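Snack boxes on their way to the Dolmont halls before the winter break 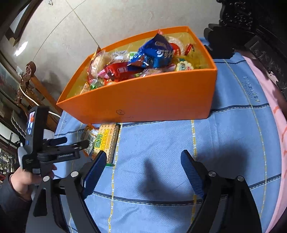
Student Welcome Team — Kevach College

17 Dec 2024

14 shares | 6 comments

If you have walked past the Welcome Team's door this past week and wondered what all the rustling was, it was biscuits, mostly. The team has been putting together snack boxes for students who are staying in the Dolmont halls over the winter break, and we are very pleased to say that the first of them are ready to go out.

The idea is a simple one and goes back to last winter, when a good many students told us that the quietest part of the year was the fortnight when the canteen closes and the corner shop keeps its own mysterious hours. A proper meal can usually be managed with a bit of planning (the shared kitchens stay open throughout, as always), but it is the bits in between that people miss — something to have with a cup of tea at four in the afternoon, or to pass round when a friend from down the corridor comes in to watch a film. So we asked for ideas, and the ideas came in by the bucketful.

What people wanted, above all, was variety, and a taste of home for those who are a long way from it. The orange box in our picture gives a good idea of the sort of mixture we have gone for: there are crackers from Weidan just in front of it, a round cookie in clear wrapping, a pastry or bread roll in its own bag, and a cheerful blue bag of snacks with big white Chinese lettering standing up in the middle of it all. Everything in it is individually wrapped, which makes sharing a good deal easier and means that a box can be dipped into over several days without anything going stale.

No two boxes will be quite the same. We bought from several places, including the Vodo market and the little Lo grocery behind the station, and when one shelf ran out we simply moved along to the next. If yours turns out to be heavy on crackers and your neighbour's is all sweets, we would gently suggest knocking on the door and doing a swap — a fair amount of that went on last year, and we heard of at least one friendship that began over a packet of biscuits.

We have nearly 605 students registered to stay on this time, more than we have ever had, so the boxes are being shared between rooms, with one box for every 2 or 3 people depending on the size of the flat. They will be left in the common room on each floor with a list of room numbers taped to the table. Please take only the one with your number on it, and do bring the empty box back to the Welcome desk in January if you can, as we would dearly like to use them again.

If you have an allergy or there are things you don't eat, have a good look at the packets before you tuck in. Some of the labels are not in English, and the team will be glad to help you find out what is in them. There is also a separate shelf at the Welcome desk with plain crackers and fruit for anyone who would like to exchange something, and you needn't give a reason.

The desk will be open from 2 until 6 on weekdays until the college closes, and after that for an hour each evening at 7. Kettles will be on in the Dolmont common rooms at the same time, and everyone staying is warmly invited to come down, whether or not there is anything left in your box by then.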